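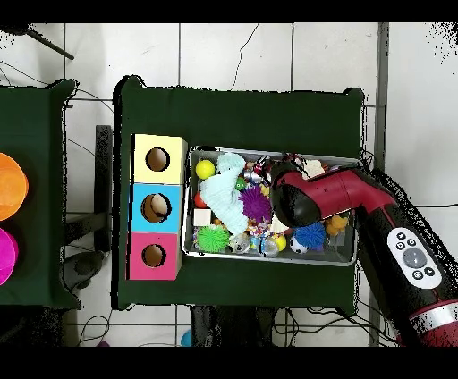 News > Press releases > Schools and colleges

Surkby College students to hold open sorting contest in October

FOR IMMEDIATE RELEASE

Students from the Surkby College robotics club will run their first open sorting contest this October, in the main hall at Erngate. Doors 10am, first heat half an hour later. Free to get in.

The task is simple to explain and a pain to program. A tray of small toys – spiky rubber balls, a little football, clear balls with sparkly middles – goes in front of the robot arm. Three coloured boxes with a round hole in the top stand beside it. Teams write the code that picks a toy, chooses a box and drops it in. No one touches the arm during a run. Most points after 50 picks wins.

Club lead Troels Stougaard, who teaches computing at the college, said: "The clear balls are the ones they all moan about. And anything soft. We had one team spend most of a term on a woolly hat, and I'm not sure they're over it."

Teams from Laxdal and Civimside have entered alongside two from Surkby. Entries still open for one more team, under 19s only, no experience of robot arms needed. Practice slots are after college and go quickly so please email early.

The club has raised 2717 pounds towards its target of 3000, mostly from cake sales and a sponsored walk. The rest is needed for a spare gripper and travel to the regional round next spring. Donations welcome on the day, cash or card.

Visitors can have a go at driving the arm by hand between heats. Under 12s with an adult please. Tea and coffee in the foyer untill 3pm, prizes shortly after.

Parking at Erngate is limited. The 131 bus stops outside.

Press welcome from 9am – let us know if your bringing a camera crew, as space by the tables is tight. Interviews with students by arrangment, parental consent forms are held at the college office.

ENDS

Contact: Troels Stougaard, Surkby College robotics club, via the college office.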